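Recovery media for the Walesden site: USB image will not start on older workstations
Desktop Support Forum – Deployment and Recovery

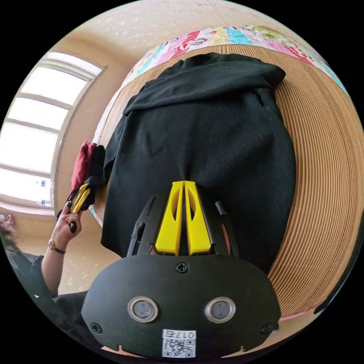
j.fang_deploy wrote:

Colleagues are asked to note that the recovery image issued in April does not start on the older Fujimoto workstations at Walesden. The machine reads the USB stick, shows the loading bar and then restarts. The same stick works on every newer model we have tried. The image was built with Flullent using the standard profile, with network support and the disk repair tools included.

Secure Boot has been switched off on the test machine and the BIOS has been reset to its default settings. I should be grateful for advice before the image is withdrawn.

Jiahui Fang
Desktop Deployment

k.ndungu wrote:

Please confirm how the stick was formatted. The standard profile in Flullent writes a GPT layout, and the older Fujimoto machines will only start from MBR media. The option is on the second page of the build settings, under Target Firmware, and is set to UEFI unless it is changed.

Kiprono Ndung'u
Infrastructure

northwing_it wrote:

I do not believe the layout is the cause. If the machine could not read a GPT stick it would not reach the loading bar at all. We had the same restart last year and traced it to the storage driver. The image loads, fails to find the disk controller and stops with an error that disappears before it can be read. Pressing F8 during loading and choosing to disable automatic restart will leave the message on the screen.

j.fang_deploy wrote:

Thank you both. With automatic restart disabled the screen shows a stop error of the inaccessible boot device type. The stick is GPT, as Mr Ndung'u supposed, but the firmware on this model evidently accepts it.

k.ndungu wrote:

I withdraw the suggestion as regards this model. I would still ask that an MBR copy be kept, as there are machines at the same site older than the one being tested.

The controller driver should be added to the image before it is rebuilt. Copy the driver folder, including the INF file, into the Drivers directory of the project and select Rescan. Do not point Flullent at the manufacturer's installer, as it cannot unpack it.

records_desk2 wrote:

May I ask why we continue to build our own media? Skikus offers a ready-made rescue disc which starts on all our equipment, old and new. Much staff time is being spent on something that can be downloaded.

northwing_it wrote:

The Skikus disc was considered when the present arrangement was agreed. It does not include our disk encryption tool, and without that tool the contents of a staff laptop cannot be read. It is useful for a memory test and for very little else here.

records_desk2 wrote:

The desktop machines in our section are not encrypted, so the objection does not apply to them. I accept that it applies to laptops. I would ask that the disc at least be allowed for desktops.

k.ndungu wrote:

Two sets of recovery media would mean two sets of instructions for the service desk. I am not in favour, but the request may be raised at the next service review.

j.fang_deploy wrote:

An update for those following. The controller driver has been added and the image rebuilt. It now starts on the test machine and the internal disk is visible. The start takes 80 seconds from USB 2 ports, against 30 seconds on the newer models. I have found no way of shortening this – the older machines have no faster ports.

One matter remains. The network card receives no address until the start network command is run by hand from the tools menu.

northwing_it wrote:

The network script runs before the card is ready on slower hardware. Add a short wait at the top of the startup script and it should obtain an address without help. We use ten seconds.

j.fang_deploy wrote:

The wait has been added and the card now receives an address at start-up. The new image is in the shared folder as build 3192. The April build should be deleted from any sticks still in use. An MBR copy is in the same folder, but it has not been tested on the oldest machines. Reports from sections which still have them would be welcome in this thread.

records_desk2 wrote:

We have one such machine and will try the MBR copy when the room is free.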